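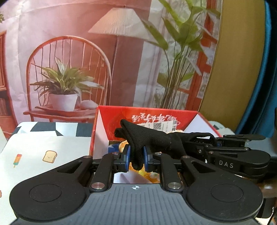 Chapter 6
Weft-Knitted Fabrics: Structure, Stretch, and Relaxation

Chapter contents
6.1 The knitted loop
6.2 Courses, wales, and gauge
6.3 The four basic structures
6.4 Extension and recovery
6.5 Relaxation and shrinkage
6.6 Seamless articles: gloves, socks, and hats
6.7 Faults in knitted goods
Key terms, problems, and further reading

Before you begin
This chapter assumes that you have read Chapter 3 (yarn count and twist) and Chapter 5 (woven structures). Students who skipped Section 3.4 should review the conversion between tex and cotton count, which is used in the problems.

After working through the chapter you should be able to identify the face and back of a plain knit, calculate stitch density from course and wale counts, predict the direction in which a cut edge will curl, and calculate the shrinkage of a sample from measurements taken before and after washing.

Introduction

A woven fabric is made from two sets of yarns that cross at right angles. Each yarn lies nearly straight, and the cloth can lengthen only a little along either set before the yarns themselves must stretch. A weft-knitted fabric is made in a different way. A single yarn runs across the width of the fabric and is bent into a row of loops, each drawn through a loop of the row before. Most of the yarn in the fabric is curved. When the fabric is pulled, the curves straighten, the loops change shape, and the cloth grows by a large amount while the yarn hardly lengthens at all.

Most of the useful properties of knitwear come from this fact, and so do most of its problems. A sweater can be pulled over the head without a zipper. A glove made in one size will fit a range of hands. The same freedom of movement means that a knitted fabric is hard to cut to an exact shape, hard to sew without distortion, and likely to leave the machine in a state quite different from the one it will reach after its first wash.

The chapter deals with weft knitting only. Warp knitting, in which many yarns run along the length of the fabric, is covered in Chapter 7. The two families share some terms but differ in machinery and in behavior, and the rules given here should not be carried over without care.

6.1 The knitted loop

The knitted loop has three parts. The head is the curved portion at the top. The two legs, also called sides, run down from the head. The feet are the portions at the base, where the yarn turns outward to join the loops on either side. A loop that has been drawn through another and is held at both head and feet is called a stitch. In practice the words loop and stitch are often used for the same thing, and this book follows that habit except where the difference matters.

The length of yarn in one stitch is the stitch length, given the symbol l. It is the most important single quantity in the study of knitted fabric. Two fabrics made from the same yarn in the same structure, but with different stitch lengths, will differ in weight, width, thickness, stretch, and wear. Two fabrics with the same yarn, structure, and stitch length will reach nearly the same dimensions once fully relaxed, even if they were knitted on different machines.

Stitch length is measured by unraveling a known number of stitches, straightening the yarn under a small standard load, and dividing the yarn length by the number of stitches. The load must be large enough to remove the crimp and small enough not to stretch the yarn. If 300 stitches are unraveled and the straightened yarn measures L millimeters, then

l = L / 300

A sample that has been washed many times may be felted or matted, in which case the yarn will not come away cleanly and the result should be discarded.

6.2 Courses, wales, and gauge

A horizontal row of loops is a course. A vertical column of loops is a wale. Courses are formed one after another as knitting proceeds; all the stitches in a wale are formed on the same needle, unless loops have been transferred.

Course density (c) and wale density (w) are counted per unit length, normally per centimeter in laboratory work and per inch in much of the trade. Stitch density (S) is their product:

S = c × w

For a relaxed plain fabric, stitch density is tied to stitch length by

S = k / l²

where k is a constant that depends on the structure and on the state of relaxation. The yarn diameter does not appear. Its effect is small over the normal range of fabric tightness, although the relation becomes less reliable for very slack or very tight fabrics.

Gauge describes the machine and not the fabric. It is the number of needles per inch of needle bed. A 28-gauge circular machine has 28 needles per inch and is used for fine jersey. Outerwear and winter accessories are made on much coarser machines. Do not confuse gauge with wale density. A fabric contracts in width when it leaves the needles, so the number of wales per inch in the finished cloth is normally higher than the gauge.

6.3 The four basic structures

Plain. All the loops are drawn through in the same direction. The face shows the legs of the loops as a series of V shapes; the back shows the heads and feet as rows of arcs. Plain fabric is not balanced, and a cut piece curls toward the back at the sides and toward the face at the top and bottom.

Rib. Face wales and back wales alternate. In 1×1 rib, each face wale is followed by one back wale. The relaxed fabric closes up so that the face wales hide the back wales on both sides. Rib lies flat when cut and has high widthwise stretch. It is the normal choice for cuffs, collars, and waistbands.

Purl. Face courses and back courses alternate. The fabric closes up in length, and its lengthwise stretch is high. It is thick for its weight.

Interlock. Two 1×1 rib fabrics are knitted together so that the face wales of one cover the back wales of the other. Both sides look like the face of a plain fabric. Interlock is firm and smooth, and it stretches less in width than rib.

Most commercial fabrics are made from these four by adding tuck stitches, float stitches, or a second yarn. These additions are treated in Chapter 8.

6.4 Extension and recovery

When a plain fabric is pulled along the courses, yarn moves from the legs of each loop into the head and feet. The loops become wider and shorter, and the fabric narrows in the wale direction. When it is pulled along the wales, the legs lengthen at the expense of the head and feet. There is more yarn to be gained in the first case than in the second, which explains why plain fabric stretches farther across its width than along its length.

Extension ends when the loops jam. At this point neighboring loops press against one another, no more yarn can change place, and the force needed to stretch the fabric rises steeply. Up to the jamming point, most of the resistance comes from the bending stiffness of the yarn and from friction at the contact points.

Recovery is seldom complete. Friction holds some loops in their new shape after the load is removed. The shortfall is largest in slack fabrics and in cotton, and smallest in tight fabrics containing an elastic yarn. A garment that has become baggy at the elbow can often be restored in part by washing, which frees the contact points and lets the yarn return toward its lowest-energy shape.

Case 6.1: A cuff that would not recover

The Eltent mill knitted a winter glove with a 1×1 rib cuff. Returns from the first season showed cuffs that stood open at the wrist. The technician in charge of the tests, Hạnh Lương, unraveled cuffs from two lots and found that the stitch length in the returned lot was above the limit on the specification sheet. The yarn supplier, Nollach, had delivered yarn of the correct count, and the elastic content was the same in both lots. The stitch cam had been reset in September after a needle change and had not been checked against a test piece. Problem 6.9 uses data from this case.

6.5 Relaxation and shrinkage

A fabric on the machine is under tension from the take-down rollers. Once removed, it moves toward a relaxed state in stages. Dry relaxation takes place when the fabric is left to lie free on a flat surface. Wet relaxation follows soaking and drying without agitation. Full relaxation requires agitation, normally by tumble drying.

Shrinkage is stated as a percentage of the original length. If two marks are placed 160 mm apart along the wales, and the distance after washing and tumble drying is 142 mm, then

shrinkage = (160 − 142) / 160 × 100 = 11.25 percent

The same measurement must be made along the courses. A fabric that has been stretched in length on the machine will often shrink in length and grow in width, and a single figure will then give a false picture of its behavior.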